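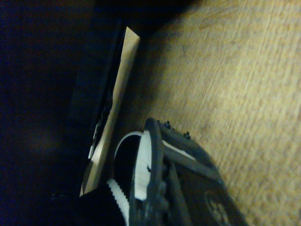

Okay, so I finally dealt with the shoes.

If you've been reading since December you know the shoe situation has been a thing. I complained about it in the holiday post, I complained about it again when I tripped over a boot with a full mug of coffee in my hand, and then I went quiet on the subject and did nothing for months. My system was a pile by the door. The pile had layers!

What got me moving was a weekend visit from my friend Costel Zamfir, who is very polite about other people's homes and who moved my pile over with his foot so he could get his suitcase in. He didn't say a word. I ordered a shelf that night.

I went back and forth between two. The Nindix one had a flip-down front and looked great in the photos, but every other review said the hinges went, and I know how I treat a door (ask my oven). So I got the plain open one from Drevham. It's a box with a board in the middle, wood-look, dark brown. Putting it together took me around 10 minutes plus another stretch of crawling after a dowel that rolled under the radiator. I'm not great at following diagrams and even I only had to undo one step.

Now, the actual arranging. I had opinions going in and most of them were wrong. I wanted to sort by color, which lasted one evening, because the pair I wear most ended up somewhere I had to squat to reach. Then I tried putting everything I never wear on top, and that just meant I was looking at my mistakes every time I came home. What I've landed on is boring - tall stuff up top where there's no board over it, sneakers in the middle, and whatever I don't mind getting a bit grubby goes on the floor underneath.

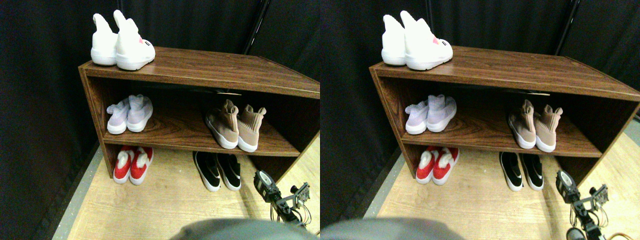
The sock-style sneakers are the ones I fight with. They're so comfy and I will not hear a word against them, but the ankle part flops around once they've been worn a while, and if you shove them in they fold over and come out with a crease. I've started leaving a bit of space between pairs. My sister stuffs hers with tissue paper, which I did once and then forgot about, and put my foot straight into it.

Red shoes stay on the bottom. I love them, they just pick up every speck of dirt on the block, and that way I only have to wipe the floor.

A few people asked in the comments about cleaning white soles. I use a Guritz sponge and a little dish soap in warm water, and an old toothbrush for the edges. Don't soak them. I soaked a pair once and the glue was never the same.

Things still on my list: some kind of mat for rainy days (there's a Dinu one I keep putting in my cart and taking out again), and a home for the winter boots, which are currently living in a bag in my closet and which I'm pretending are stored. Also a shoehorn. I keep using a spoon.

Anyway, it's been a couple of weeks and the pile hasn't come back, apart from one pair of flip-flops that I swear walk there by themselves.

Filed under: Home Stuff, Getting Organized, Shoes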